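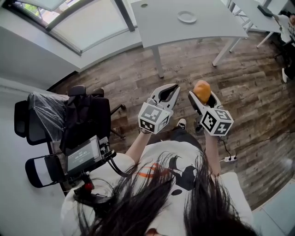

Re: Office chairs – leave the plastic on or take it off?

Monday, January 1, 2018

Happy new year, all! I've got a cup of tea and nothing on till lunch, so I'm finally answering this one.

> We've taken on the back room at Bech and the new chairs have come.
> Black ones, with headrests. Half of us want the clear film left on
> the backs until the painting's done, the other half say it looks
> awful and squeaks. Also the floor is dark boards and I'm worried
> about the castors. And where does everybody put their cables??
> There's one power strip and it lives on the floor.

Take it off! I say this as someone who left it on for months. When we moved into the Clurkel rooms I was so proud of my chair that I kept the film on the backrest, and by May my shirt was sticking to it every afternoon. It also doesn't protect much once it starts to tear, and it will tear, usually where you hang your jacket. (We all hang our jackets on them. I've given up on coat hooks, they're always on the wrong wall.) If you've still got painting to do, throw an old sheet over the lot and peel the film off anyway.

Get your fingers under it near the headrest and pull downwards slowly. Little bits get trapped under the armrests, and for those you want to loosen the screws a turn or two – don't go at it with a knife like I did.

As for the floor, dark wood grain is lovely and shows every crumb and every scuff. I bought a Zater mat for mine, 2 metres long, and it's been fine, though it slides a bit on the window side. Soft castors would do just as well and you wouldn't trip on the edge.

Cables, well. Ours trailed across the boards to a white power strip for ages and I must have kicked it 100 times. In the end I got a stick-on tray from Gromevance and put the strip up under the desk, took me roughly 10 minutes lying on my back. Measure your leads first, mind, as one of mine wouldn't reach and I had to take the whole thing down again.

Does anyone know if you can recycle the film with carrier bags? I've still got a great ball of it in the cupboard.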